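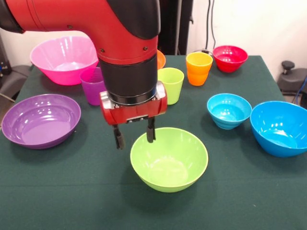 Joltent is a hobbyist robot arm project built in a shared workshop in Nastthorpe. It began in October as a home build on a kitchen counter and moved to the workshop once the arm outgrew the space. The project is best known among its followers for its tableware exercises, in which the arm picks up brightly colored bowls and cups and sets them down somewhere else on the table.

Design

The arm carries a two-finger gripper and hangs over the work area, reaching down to the table. The control software, called Privow, was written from scratch and has been through 17 releases. It plans each grasp from above, lowers the open fingers over the rim of a bowl, and closes them on the wall — a surprisingly delicate job, as a thin flared rim can slide away at the slightest touch. Small parts come from Bhatt, a local supplier of screws and bearings.

Tableware exercises

Bowls and cups make wonderful practice objects. They are cheap, they survive being dropped, and no two shapes want to be held in quite the same way. Deep bowls are the favorites for beginners. Wide, shallow ones are much harder, with little height for the fingers to work with. A cloth is spread over the table to keep things from skating around.

The workshop log for May 20, 2019 lists 1716 attempted grasps since the move, of which 333 were made on cups. Cup grasps use a separate routine that comes in over one side and leaves the neighboring pieces alone.

Building one

The full build notes are free to copy, and several home versions are under way — one of them on a bookshelf! The parts list is kept in the same folder as the Privow source code.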